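Budgeting for hand-held grippers: what to buy first and what to leave for later
Speaker notes, 22 October 2022

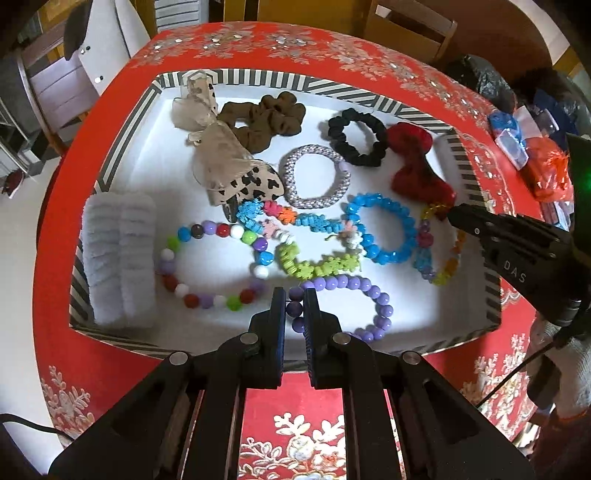 Slide 1. Sorting hair accessories and bracelets from a tray, two grippers.

Leave the slide up while people sit down. Start when the door closes.

Say who the talk is for: small teams that want to collect their own handling data and have one budget request to get it right. I am not going to compare arms today. If someone asks about arms, take it at the end.

First point is the task. Write down what you want picked up before you ask for a single quote. Soft things, thin things, things that tangle. Point to the beaded bracelets on the slide, then the bow with the tulle ribbon. Those two ask for different things from a pair of fingers. If you only budget for boxes and bottles you will be back asking for money in June.

Slide 2. The Lurkitz request

Our first request at Lurkitz was one page. It had two lines on it, grippers and a computer. It was approved as written, and that was the problem. We had no line for spare fingers, no line for cables, no line for storage. Tell the story about borrowing from the travel budget, but keep it short.

The second request had 3 parts: hardware, consumables, people's time. Use the same split if your finance office allows it. Ours did after one phone call.

Slide 3. Quotes

We asked Nemov and Weldu for prices on the same list. Read out the list slowly, people will want to copy it.

Grippers, in pairs
Spare fingers and pads
Cables, two lengths
Gloves for the operators
Disks
Table, trays, small objects

Nemov quoted the pair as one item. Weldu quoted every part separately and the shipping on top. It took us a week to make the two sheets say the same thing. Advice: send your own sheet and ask the supplier to fill it in. Bendden did the same for their second site and had comparable numbers back in two days.

Ask about repair before you ask about discount. Who pays for the return shipping? How long is the unit gone? Can you open it yourself without losing the warranty?

Slide 4. Small objects

People laugh at this line, let them. We set aside 600 dollars for objects in the first year and spent all of it. Hair ties, bracelets, bows, socks, kitchen things. We ended up with 126 different items on the shelf. Beads come off strings and elastic goes slack. Buy two of anything you want in a test set and put one away in a labeled bag.

Trays are cheap. Buy a few kinds, with different rims and colors. Same for tablecloths – a patterned cloth and a plain one are both worth having.

Slide 5. Time

The biggest cost is the person holding the grippers. We planned for 1000 recordings in the first round. Setting out the tray and putting everything back took as long as the recording itself, and our plan had no hours for that. Put the reset time in the request as its own line.

Also hours for checking. Someone has to watch what was recorded and throw out the bad ones. We lost up to a fifth of a batch in the early weeks, mostly from cables pulled loose. After that we bought longer cables and clips for the table edge. Pause here for questions about cables, there are always some.

Slide 6. What I would buy first

One pair of grippers, not two. A full set of spares for that pair. Double the storage you think you need. Then wait three months and look at what broke.

The second pair can go in the next request, with a record of hours used on the first one. Finance liked seeing that log more than anything else we sent them.

Hand out the blank quote sheet now. Copies are in the blue folder. If they run out, take down email addresses and send it tonight.

Questions. Stop at ten minutes, the next speaker needs the projector.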